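May, late, kitchen table

Spent the evening reading the contract from Plenholm, the publisher, all 45 pages of it. Somewhere in the middle they define "the Work" as my book about the ferries at Tarkport, and then they define it again, a few pages on, as my book plus "any material derived from, related to, or in the spirit of" my book. I have written two emails today in the spirit of my book. I suppose those are theirs now.

The part I keep going back to is the rights clause. When I was young and sent things to magazines, they bought the piece once, printed it, and lost interest in me completely. I took this as an insult. Plenholm would like the rights in all languages, all formats, all territories, and for the full term of copyright, which runs until I have been dead for decades. My niece's grandchildren will be able to ask about the audio rights. I hope someone is polite to them.

I'm not proud of how I got this far in life without knowing the difference between handing over copyright and licensing it. I thought they were the lawyer's way of saying the same thing twice. With a license I still own the book and let them do certain things with it. With an assignment the book is theirs, and I am a person who used to know it well. Clause 7 says "assigns." Clause 12 says "licenses." I asked which, and the woman at Plenholm said warmly that it had never come up.

Then there are the maps. Larnen, who drew the harbor charts in chapter two, were paid 60 dollars and a lunch, and I don't have one word on paper about what I can do with them. I had assumed the lunch covered it. Apparently the person who draws a thing keeps the rights unless something is signed, and we signed the bill. So tomorrow I have to write to Larnen and ask, years later, for permission to go on doing what I've been doing.

The epigraph is out. Four lines of a song, and the form for asking about four lines of a song is 6 pages. I've replaced it with a sentence from a tide table, then lay on the sofa wondering who owns tide tables.

Put the kettle on, forgot it, put it on again. Rain on and off. 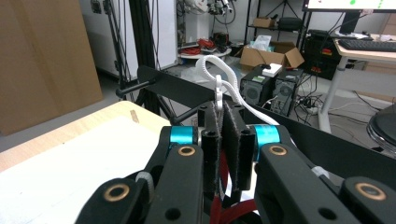

Yu-na Choo thinks I should strike out "assigns," write in "grants an exclusive license," put my initials in the margin, and send it back without a cover letter. She also says to ask for a reversion clause, so that if they let the book go out of print I get it back, and to make them say what out of print means, or they'll keep one electronic copy on a shelf somewhere and call it in stock. She did this with Yeon over her cookbook and it took them one afternoon to agree. I wanted to know whether they were cross. She said they didn't seem to notice.

Struck out "assigns." Went over it twice, so now it looks as if I'm hiding something. Initialed the margin and the pen skipped, so initialed it again beside the first one. Still have to do clause 12, and the letter to Larnen, and find a stamp.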